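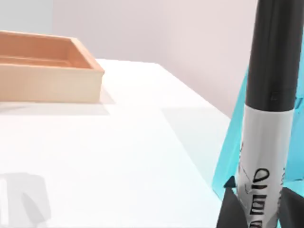
**Can I leave bread dough in the fridge longer than one night?** posted by Lerato Mofokeng

Plain white loaf, flour water salt and instant yeast. Mixed it after work, then got called in for a double shift so no baking till tomorrow evening. Do I need to do anything to it or just leave it?

**Bevan Sheehan**

Leave it. Two nights is fine for a plain dough, three is usually ok too if you went easy on the yeast. Make sure it's covered tight or you get a skin on top. If it has hit the lid, punch it down once and put it back. When you're ready: shape it cold, let it sit out till it looks puffy – mine takes 90 minutes or so, longer in November when the kitchen is freezing – then bake like normal. Might brown faster than your used to, so peek early.

**Hamish Lowther**

what Bevan said. I go 30 hours all the time, tastes better imo. Smells a bit like beer when you open it, don't panic

**Nelu Toma**

I'd be more careful. Depends how cold your fridge is and how much yeast. I used a whole packet once and by the second night it had colapsed, all slack and sour. Ended up as flatbread in a frying pan with garlic butter. Kids ate every bit of it.

If yours goes the same way don't bother trying to shape it. Oil a sheet pan, tip it in, press it out with wet fingers, salt on top, hot oven till it's brown.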